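Minutes - Erner Street Tenants' Association, April meeting

Started 7:10 pm, back room at Durnel Hall. Kerstin Steinbach chairing, Wim Stevens taking notes. 8 households present, two sent word they couldn't come. March minutes accepted, one fix: the Brovo quote was for gutters only, not gutters and downspouts.

**Laundry room**

Second dryer still out. Brandes came, looked, ordered a belt, haven't been back. Kerstin has called twice. Agreed to give them until the end of the month and then ask the landlord to use someone else. Sign-up sheet is working better on evenings, not so well on mornings. Mrs. from 2C asked whether people could stop taking other people's wet things out and leaving them on the floor. General agreement. Wim to put up a note - polite.

**Money**

Balance 1330 dollars. Spent since last time: 381 on the stairwell lights, paid by us, landlord says he will credit it back. Nothing in writing yet. Kerstin to get that in writing befor we pay for anything else. Dues stay the same.

Long talk about whether to keep the 130 set aside for the summer cookout or put it toward bike racks. Vote: cookout 5, racks 3. Racks go back on the list for fall. 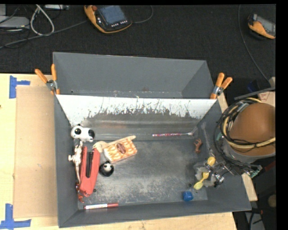

Some felt the racks should come out of the building budget anyway. Wim will write to the landlord and ask, with the Brovo price attached so he has a number to look at. If he says no we talk about it again in September.

**Heat**

Third floor had no heat for two nights in March. Landlord's answer was that the boiler was serviced. Nobody on three remembers being told. Asked for: a phone number that gets picked up after 6 pm, and notice on the front door before any shutoff. Kerstin has a draft letter, read out loud, small changes (take out "unacceptable", put in the dates). All households to sign by the end of next week, copy is under Kerstin's door mat.

**Trash and recycling**

Pickup moved to early morning, bins out the night before. Alley side only. Lids closed please, racoons again.

**Other**

- Front door sticks when it rains. Reported.
- 1A is moving out in June, has a couch to give away.
- Spare key list out of date, send changes to Wim.
- Piano practice: fine until 9 pm, everybody ok with that.

**To do**

Kerstin - Brandes, light credit in writing, heat letter
Wim - laundry note, rack letter, key list

Next meeting in May, same room if Durnel has it free, Kerstin to check. Closed 8:25 pm.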